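Narayanan Suvarna has been comparing two-finger grippers at Urden since December, and he would like people to stop asking him which one won. "It depends on the handle," he says. "On the orange ones, either geometry holds. On bare wood the narrow jaw rolls unless you come in square."

The test object is a sickle. He wanted something thin, curved and awkward to separate from its neighbors, with a handle that gives the fingers a fair chance.
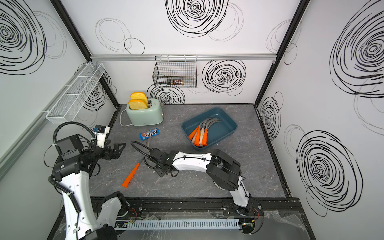
Both arms run on the same Dotis controller, and that was deliberate. "If you change the controller and the fingers together, you have learned nothing about either." The log stands at 738 attempts. He discards any run in which a cable touches the work surface.

Wrist cameras caused more argument. Benedicta Wumbei, who wrote the grasp planner, wanted them mounted farther back.
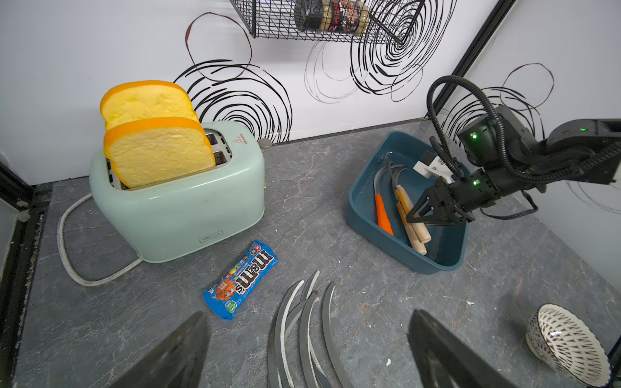
*Wrist camera view, with the second arm over the tray.*

"At close range the fingers take up the bottom of the image," she says. "You lose the handle when you most need it." Suvarna kept the short mount. Moving it back added 5 millimeters of error at the fingertip, by his measurement, and he was not willing to pay that.
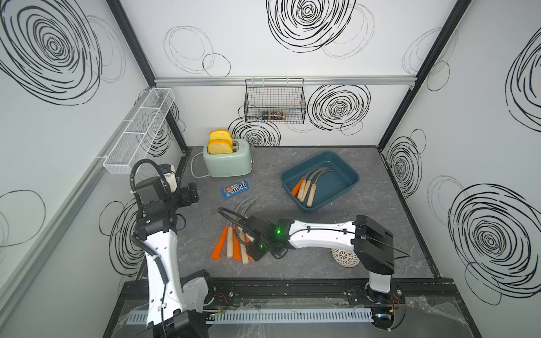 Piles remain the hard case. Blades overlap, the depth map merges them, and the planner proposes a grasp across two handles. Wumbei's current fix rejects any candidate wider than a single handle. It costs around 900 milliseconds per cycle.

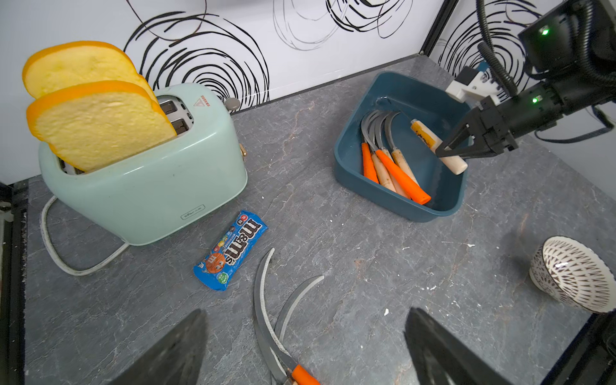 Naidu Quarterly | page 5

Asked what he would buy tomorrow, Suvarna picks the wider jaw and a second set of pads. "The pads wear first. Order them with the gripper."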